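Garnness Neighborhood House

Print | E-mail this page

Garnness Neighborhood House is a community center in the Kramer district of Garnness. It offers language classes, help with official forms, after-school care and a weekly lunch for older residents. The house is run by a membership association and had 3257 registered members at the last yearly count.

History

The association was started by families who came to Garnness for work at the Fornine textile mill. At first they met in the canteen of the mill, and later in two rented rooms over a bakery. The founding paper carries 38 signatures. Its first chairman was Lutz Frerichs, a loom mechanic, who also taught the evening class in reading and writing. He stayed in the office until the mill closed.

After the closing, many members moved away and the classes were stopped for two winters. The town then gave the association a long lease on the former Cemus school, where it is still located. The date 1676 over the side door belongs to an older parish house, from which the stone was taken. 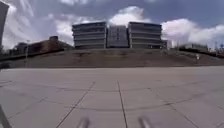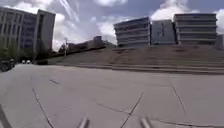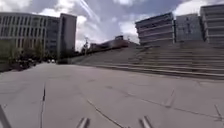
Concrete paving, second and third pictures.

Activities

English classes are given on three levels, in groups of not more than 30 persons. The advice desk helps with rental contracts, school registration and letters from public offices – it doesn't give legal advice in court matters. The lending library has books in nine languages, most of them donated by members.

In October the house holds its open week, with music, a small market and a shared dinner on the last evening. Visitors who are not members can take part without payment.

Organization

A board of seven persons is elected every second year. The costs are covered by member fees, by a yearly grant of the town and by the rent of the large hall – mostly for weddings and birthday parties. Minutes of the board are kept in the office and can be read there by any member.

See also: Kramer district; Fornine textile mill

Last changed 06/10/2025

Print | E-mail this page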